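New head of advisory at Kirnbridge

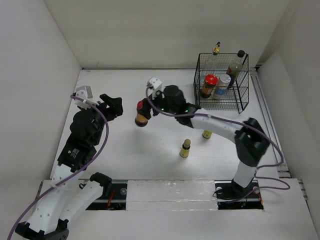
Two robot arms at a white work surface.

Veerle Wouters took over the economic advisory desk in December, which means she has already sat through two budget rounds and one very long discussion about the biscuit allowance. She comes to us from Gresell, the transport consultancy, where she spent 7 years telling port authorities things they had hoped not to hear.

Veerle trained as a labour economist and wrote her thesis on seasonal work in fishing towns. She describes it as read by her examiners and, under protest, her brother. After that came a spell at a regional development office in Lavau, where she helped design the small business grant that 1,009 firms applied for in its opening year. The office had printed far fewer forms than that. She still has opinions about photocopiers.

At Kirnbridge she will lead our work on wages, skills and public spending, and will share the larger client projects with Auður Þórarinsdóttir, who continues to run the digital side. The two have worked together once before, on a review of ferry subsidies for the islands off Yap, and both came back willing to do it again. Auður has asked us to record that the spreadsheets were hers.

Clients of the old desk will keep their usual contacts until the spring. Veerle would like to meet all of them before then, preferably in person and preferably before 4 pm, when she says her arithmetic starts to go. Her first briefing note, on what regional pay figures leave out, will go to subscribers with the next issue. It is nine pages long. We asked for four.

She speaks Dutch, French and English, and is learning Icelandic from Auður at a pace neither of them wishes to discuss.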